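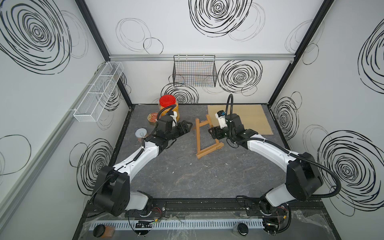
*Figure 1. Two-arm cell, easel task. Fixed camera view.*

## Notes 4: Learning from demonstrations, and what the background does to it

Course notes, Narendra Sachdeva. Lab section: Pascual Daza.

Last time we covered behavior cloning with one arm. You record a person driving the robot, save the camera images and joint positions at each time step, and train a network to predict the next joint positions from the images. Today we move to two arms and look at one way these policies fail.

### The task

The cell in Figure 1 has two arms mounted on a beam along the front of the table, with a small wooden easel lying between them. The goal is to pick up the easel with both grippers and stand it upright. One arm can't do it well. The easel is long compared to the gripper opening, and if you lift it by one rail it swings.

Three things make this harder than the block tasks from Notes 3:

- The rails are thin. A small error in position means the gripper closes on nothing.
- The easel can start at any angle. In Figure 1 it is tilted a little relative to the front edge, and the right gripper is already just above the right rail while the left one still has some way to go.
- The arms have to agree on timing. If one lifts early, the other loses its grip.

### Action chunks

With one-step prediction, small errors add up. The arm drifts, sees an image unlike anything in training, and drifts more. The Hodano policy we use in lab predicts a chunk of 80 future steps at a time, for both arms together. It runs part of the chunk, takes new images, and predicts again. Where chunks overlap, the predictions are averaged.

Treat the joint positions of both arms as one vector. Students often ask why we don't train a separate network for each arm. We tried it on this task and the lifts came apart, one arm waiting while the other pulled. A single output vector lets the network learn the timing from the data.

### The background problem

The first data set, Sturnby, was recorded with plain white walls. The policy trained on it worked until someone left a jar on the table. After that the arms would sometimes reach toward the jar or stop halfway.

A network trained on images will use anything in the image that helps it predict. If the wall never changes, the edge of the wall is a fine landmark for where the gripper is. The policy has then learned something true about the training set that has little to do with the easel.

The second data set, Custberg, was recorded with two changes:

1. Printed panels on the walls. The ones in Figure 1 have hand-drawn rings in black and gray. Panels are swapped between sessions.
2. Distractor objects on the table: jars, tins, a flat board. They are placed away from the easel and are never touched during the demonstration.

Custberg has 1,273 demonstrations. Everything else was kept the same: arms, cameras, chunk length, training time.

### Result

Both policies were tested with wall panels and distractors that appear in neither data set. The Custberg policy did clearly better. Most of its remaining failures were missed grasps on a rail, and those also happen with plain walls. The Sturnby policy mostly failed before it got to the easel.

With plain walls and a clear table the two were close, and Sturnby was slightly ahead. Expect this. Varied data is harder to fit.

One caution: panels and objects were changed together, so we can't say how much each one helped. Separating them is a possible final project.

### For lab

Read the Jang handout on wrist cameras, sections 4 and 9. Then write half a page on this: each arm has a camera mount at the wrist. Would you expect a wrist view to suffer more or less from a changed wall than the fixed view in Figure 1? Say what you would measure to check.

Due to Pascual by 23 March 2018. Bring your training logs from Notes 3 as well.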